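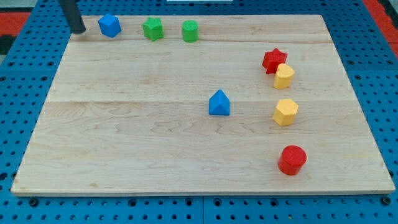 February and I'm still behind on everything, but the choir weekend in Andthorpe is finally booked! Trinity called at 8 this morning (before coffee, thank you) to say the guesthouse has room for all 26 of us, as long as we don't mind sharing. I don't mind. I do mind who snores, and I have a list – a short one, so far.

Vinzenz wants to swap the Latin piece for something livelier, and I'm with him, though the altos will grumble all the way there. I spent 30 minutes hunting for my old folder and found it under the winter blankets, with half the pages out of order. Soup for dinner again. Have to call Mom back tomorrow and ask about her knee.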